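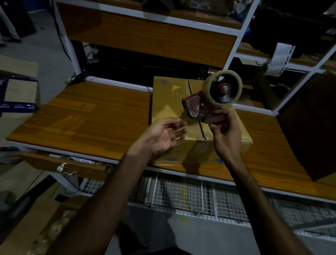 May 4, 2026
Mortar notebook, bench 2
Repointing mix for the Fladley boundary wall, second round

Carrying on from the October trial sheets. Those were all made with the coarse washed sand, and Henryk's objection then still stands: the original mortar in the wall is much finer than anything we tried, and the joints on the south run are 6 to 9 mm, so a sand with 4 mm grains in it will not go in. This round uses the Stesmont pit sand with everything over 2 mm taken out. Same lime as before, NHL 3.5, from a new bag opened this morning. The old bag had gone hard around the fold and I've thrown it out.

Sand

Dried overnight at 105 C in two shallow trays, cooled in the cabinet with the door shut. Loose bulk density by the 1 liter measure, poured from the funnel and struck off with the straightedge, no tapping:

run 1: 1331 g
run 2: 1340 g
run 3: 1337 g
mean: 1336 g

Good enough. Void content by water fill came to 37 percent on the first try, but I added the water too fast and there was air coming up for a long while after. Repeated by adding sand to water, which is how it should have been done in the first place, and got 40. I am using 40 and striking the first value.

Sieve results as percent retained, dry mass 500 g:

1 mm: 9
0.5 mm: 24
0.25 mm: 38
0.125 mm: 21
0.063 mm: 5
pan: 3

Peak is at 0.25, a bit narrow. Compared with the residue from the acid digestion of the wall mortar (Maja's samples from the two open joints next to the gate), the wall has more at 0.125 and less at 0.5. The color is close when wet. Dry, the Stesmont sand is slightly pinker. Teresa looked at both under the daylight tube and would accept it.

A caution on the digestion numbers. The wall mortar has shell or limestone fragments in it, and the acid takes those along with the binder. So the residue reads finer or coarser than the true sand depending on what size the fragments were, and the binder content reads high. Maja picked some of the fragments out by hand before crushing. We have no mass for what she picked out. If anyone digests another sample, please weigh the pickings.

Mix

1 part lime to 3 parts sand by volume, batched by mass from the densities. One liter of sand to a third of a liter of lime:

sand 1336 g
lime 222 g
water as below

Mass ratio comes to 1 to 6.0. This looks lean written down and it worried Nnamdi, who is used to thinking in mass because of the cement work. It's the same 1 to 3 by volume that we used in October. The lime is just light.

Mixing sequence: lime and sand dry for 1 minute, water in over 30 seconds, mix 3 minutes on slow, stop and scrape, rest 10 minutes covered, mix 2 minutes on slow. The rest matters more than I expected. Without it the mortar seemed short of water, I added more, and then it slumped.

Flow table, 15 drops, mean of two diameters:

mix A, water 290 g: 185 mm
mix B, water 275 g: 172 mm
mix C, water 262 g: 163 mm
mix D, water 250 g: 151 mm

A is too wet for narrow joints. It would stain the brick face and shrink. D crumbled at the edge of the cone and I don't trust the diameter. Target was 165 plus or minus 5, so C is the one. B is outside the limit but spread better off the pointing iron, and Henryk will probably ask for it, so I cast both.

Note the water figures are for oven-dry sand. On site the sand will be damp. At 4 percent moisture one batch of sand as above carries 53 g of water, a fifth of the total for mix C, and that has to come off. It also bulks, so if they gauge by the bucket the mix goes rich. Igor wants a short table for the Fladley crew giving the bucket correction at 2, 4 and 6 percent. I'll need bulking measurements first. Not done.

Water retention

Filter paper method, 5 minutes under the 2 kg weight. Mix B 91 percent, mix C 93 percent. Single runs. The second run on C was spoiled, paper slipped off center when the plate went on.

Casting

Three prisms each of B and C, 40 x 40 x 160 mm, steel molds, light oil. Two layers, 25 strokes with the tamper on each. Struck off with a sawing motion. Mold 3 has a bent end plate and the prism out of it will be slightly out of square. It was used for C and the prism is marked C3. If C3 reads low in flexure, that is the first thing to consider.

Fresh mass in the mold, tare removed:

B1 509 g
B2 511 g
B3 508 g
C1 513 g
C2 514 g
C3 517 g

Volume is 256 cubic centimeters, so B is at 1.99 and C at 2.01 g per cubic centimeter. C3 is heavy because the end plate bows outward. Left it out of the mean.

Curing: 95 percent humidity at 20 C for the first seven days, molds off on day five if the corners will take it, day seven if not. After that, the open rack at 65 percent. The cabinet was drifting last week and I have put the second hygrometer on the middle shelf. The two instruments disagree by 2 points, which I can live with. Please do not use the cabinet for drying anything while these are in it, and please keep the door shut. Carbonation on the rack will be slow with this thickness and I would like at least to know the humidity history.

Results from the previous set

The four-week breaks on the October sand, which never got written up properly. Copying them here from Nnamdi's loose sheet so they exist somewhere. Support span 100 mm.

prism 1: flexure load 222 N, 0.52 MPa
prism 2: flexure load 205 N, 0.48 MPa
prism 3: flexure load 231 N, 0.54 MPa

Compression on the six halves, MPa: 1.38, 1.41, 1.29, 1.44, 1.35, 1.12. The 1.12 half had a visible void near the loaded face. Mean of all six is 1.33, mean without it 1.37. The sheet gives only the second. Both should be reported.

Phenolphthalein on the broken faces showed 3 to 4 mm of clear rim and pink in the middle, so these strengths are nearly all from the hydraulic set. They will go up. How much is not something I want to guess at for the client.

For comparison, the bricks in the wall are soft. The two loose ones from the coping came in with absorption at 19 percent, and the corners can be marked with a coin. A mortar at 1.4 MPa is still well under the brick. I don't see a case for NHL 5 here and will say so in the report. There was a suggestion at the Chmielewska meeting to add a small amount of white cement to speed up the set before cold weather. Against it. If the work has to go into the cold months, cover the wall or wait.

Joint trial

Pointed four joints of the small test panel with mix C and four with mix B, joint width 8 mm, depth 20 mm. Bricks dampened twice with the hand sprayer, second time ten minutes ahead. Placed in one pass. Depth is two and a half times the width and it could be argued for two passes, but the iron reached the back without trouble.

C was stiff at first and dragged on the upper brick edge. After half an hour on the board it had gone off enough to be awkward, and I remixed without adding water, and it came back. B went in easily and left a film on the brick that had to be brushed off later. Finish with the churn brush at four hours for both. Was too early for B, the bristles pulled grains and left pits. Will brush the B joints again tomorrow morning and see whether it recovers.

Panel is under damp burlap, with the plastic held off the face on battens. Burlap to be wetted morning and afternoon for the next five days. I am in for the first three. Nnamdi has agreed to the other two.

Sent out

Retained sand and the residue from the digestion go to Starkholm for the grain mounts. Sand in the screw-top tubs, residue in glass vials, paper labels inside as well as outside, since last time the marker rubbed off against the packing. Request form asks for thin section on the wall mortar only, with point count for binder to aggregate, and a note on the fragments, shell or limestone. They quoted three weeks. I kept back half of the residue in case.

Open items

Bulking of the Stesmont sand at 2, 4 and 6 percent moisture. Need the big tray and a full bag.

Second water retention run on C.

End plate on mold 3. Igor thinks it can be pressed flat. I would replace it.

Sand quantity. Pointing volume on the drawing is worked from a 15 mm rake depth, but the specification says 20 mm. One of them is wrong, and the order goes up by a third if it's the drawing. Ask Henryk before anything is ordered from the pit.

Color panel for Teresa: wants C brushed and C struck, side by side, fully dry. Two weeks on the rack at least. Not to be looked at damp.

Mixer bowl has a new scratch at the bottom, paddle clearance is under 2 mm on one side. Shimmed for today. Check it before the next batch.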